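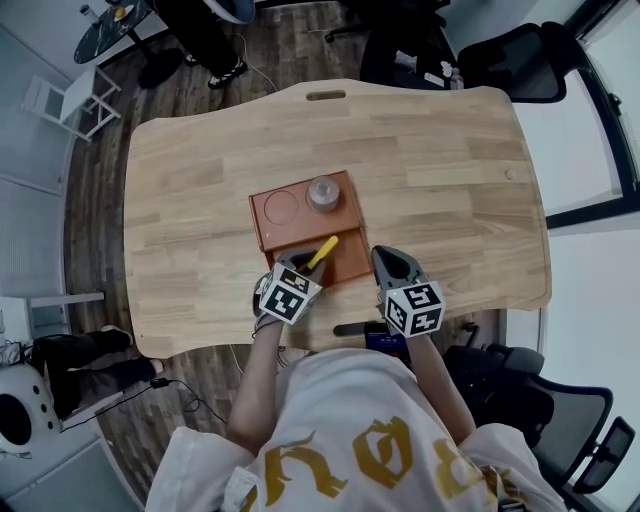

Tuesday, October

Back on the Hovville council minutes scans. Got through 39 pages before lunch and I'm pretty happy with that! The resolutions come out fine, but the roll-call votes are still a mess (two columns, and the reader keeps gluing the ayes onto the nays).

Tried the Rornasley settings on the same batch and they did worse, so I put ours back. Page 99 is missing from the clerk's file, need to call before 4.

Zindport ward list has 6 names spelled two ways. Leaving both in for now – whoever picks this up, please don't merge them yet.

Recent entries
Zindport ward maps, second pass
Rornasley budget hearing audio
Oral bylaws index

We use cookies to keep you signed in. OK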